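3.2 Montage et tâche de tri

Le banc a été assemblé dans l'atelier partagé de Brulside, sur une table ordinaire, sans cage. Deux bras, pinces imprimées sur place (P. Ongart), caméra au poignet. Budget serré : 500 francs pour l'électronique, le reste récupéré. Premier câblage refait entièrement en décembre, bruit sur le bus série, cause jamais vraiment identifiée. Contrôleur Yensuk, boucle à 200 Hz, commande en position uniquement. Pas de capteur d'effort. Étalonnage caméra-pince repris à chaque démontage des doigts, donc souvent. 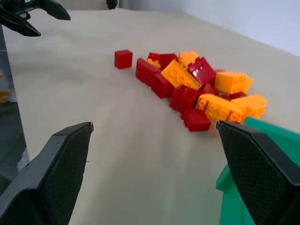

Figure 3. Vue de la caméra de poignet, tâche de tri.

La difficulté principale reste la prise dans un tas. Segmentation par couleur suffisante pour séparer les classes, mais pas les instances : deux pièces de même teinte qui se touchent donnent une seule région. Sur la fig. 3, les briques rouges et jaune orangé sont enchevêtrées, certaines sur le flanc, et seule la petite rouge à gauche du tas est isolée. C'est par ce type de pièce que le planificateur commence, score de dégagement maximal. Ensuite le bord du tas, puis le centre. Les reflets sur les faces brillantes génent encore le seuillage, exposition fixée à la main faute de mieux.

Jeu de données : 2449 tentatives de prise, enregistrées par E. Suwannarat et B. Moser, étiquetées à la main. Épisodes limités à 30 s, au delà on compte un échec. Les deux bras ne travaillent jamais en même temps dans la zone du tas (verrou logiciel, voir 3.4). Restent à traiter les briques encore emboîtées entre elles, que la version actuelle saisit comme une seule pièce.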